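**Visit to the Kovora open day, Brasham, September 21, 2019**

I went to see the Gudomar kit, a gripper with simulation software, which our workshop may buy before February. The price on the sheet was 1283 dollars, with 2 spare fingers included. Training is paid separately.

The presenter started with the software. We could choose from 51 ready rooms, and I asked for a living room, as our customers work in homes. Loading it took 3 minutes, which I find long. The manual is clear, but the chapter about calibration is too short for a beginner. I have asked for a trial license and I wait for the answer. 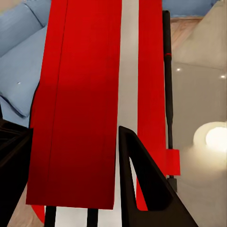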